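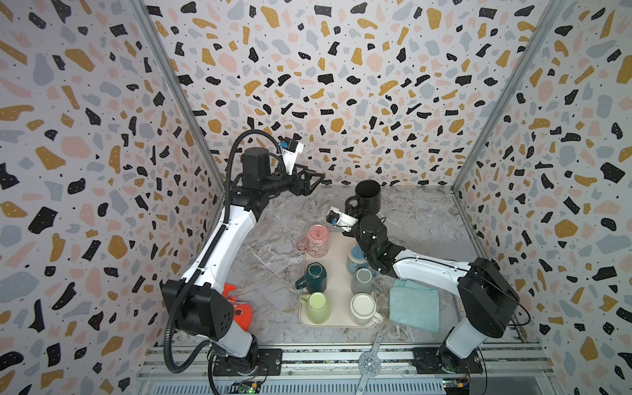
Figure 1. Mugs on a rounded cream tray, with a folded light blue towel beside it.

4.2 Which way the handles point

We came to the question of handles by accident. The first part of our study asked people in shared kitchens how they decide where a mug belongs, and we expected to hear about cupboards and hooks. What we heard about, again and again, was trays! In the Pomanholm kitchens especially, a tray on the counter serves as a halfway house between the sink and the shelf, and people have strong feelings about how it ought to be filled.

The arrangement in Figure 1 is a good place to begin. Six mugs stand upright in two columns of three, and the three in the left column all have their handles pointing left. In the right column, the white mug with the thin dark band has its handle pointing right. We call a handle that faces away from the middle of the tray an "outward" handle. It is a plain term, but it saved us a great many words in the field notes, and our participants took to it at once.

Outward handles do two useful jobs. They let the bodies of the mugs sit close together, so that a small tray holds more, and they leave each handle free for the next hand that comes along. A participant in the Trastdale kitchen put it nicely: "I want to pick mine up without shaking hands with everybody else's." The cost is some width, as handles on both sides stick out toward the rim of the tray. With two columns this hardly matters. With three, the middle column has nowhere to send its handles, and this was where the tidy habits we had been admiring fell apart in most delightful ways. Some people turned the middle handles toward the back wall, others set them at a slant, and one household simply refused to own a tray wide enough for the problem to come up.

Mixed sets raise a second point. The mugs in Figure 1 differ in color and finish: pale pink with a small cartoon design, dark teal, pastel green, speckled light blue, matte light gray, and white with its dark rim band. We had guessed that people with mixed mugs would care less about lining them up than people with matching ones. Zaki's interviews point the other way. Owners of mixed mugs spoke of each one as having a place, and several could name the neighbors of a favorite mug from memory. Owners of matching sets tended to speak of the tray as a whole and were happy to fill it in any order.

Towels deserve a paper of their own, and Zupan has begun one. For now we note only that a folded towel next to the tray, as in the figure, was treated by many participants as part of the same station. When we asked them to sketch their drying area, they drew the towel even if we had asked only for the mugs. In the Hollenstein kitchen the towel had a fixed side, and moving it to the other side of the tray for a morning led to more discussion than any other change we made.

We coded all mugs for upright or upside-down placement as well. Upright mugs, like those in the figure, show their open tops, and people who favored this told us they liked to check the inside before reaching for one. People who turned their mugs over talked about dust. Both groups were quite sure that theirs was the usual way, and we found no kitchen in which the two habits shared a tray for long. Section 4.3 takes up what happens when a new person joins the household and brings the other habit along.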